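Rorari hand-held gripper, second version

I make and sell these myself, so expect enthusiasm! The Rorari is a gripper you carry about in your hand, with a camera that watches the fingers while you pick things up. Do a job often enough and you've got a pile of examples your learning system can copy, no arm needed (you can add that bit later).

What you get in the box: the gripper, two spare ribbed orange pads, a bag of 14 screws and a year of Barbu, my little program for trimming and labelling takes. Each finger wears a square marker so Barbu can tell how far open you are. Please don't cover them up, I've had some very odd recordings back from people's thumbs.

My own shoe set, called Promo, comes free with every order. It has 2000 takes of tidying and pairing shoes, and I'd start with it before you record your own. Soft things are harder than you'd think, and canvas gives under the pads, so go in slowly and leave the fingers wide open until you're right over the heel.
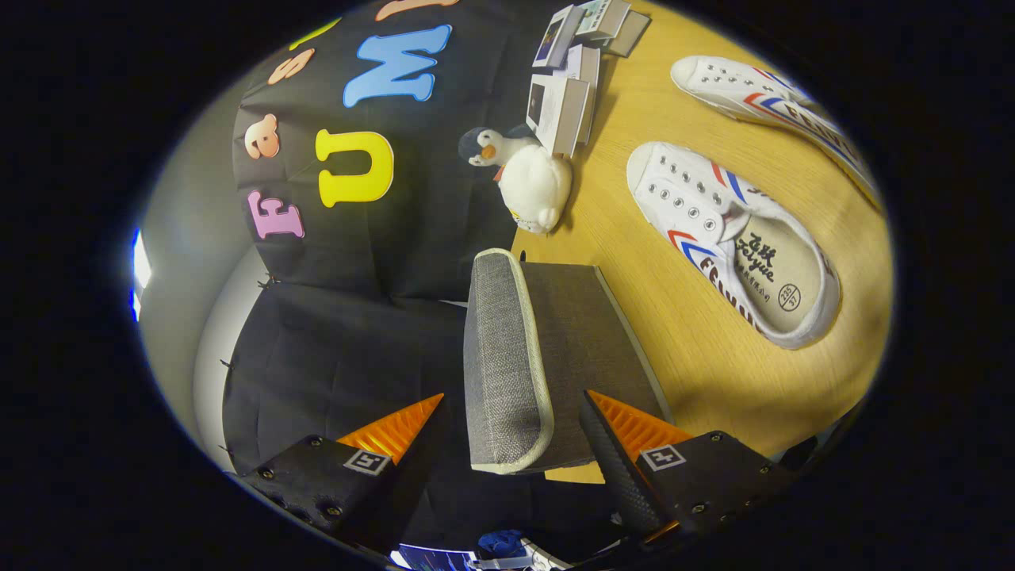
Rokuvora wrote in to say that 11 takes an hour was all they managed on their first day, and that it went much quicker once they stopped redoing the clumsy ones and just left them in. I do the same now.

Next batch ships in October. Spare pads can be ordered separately, in pairs.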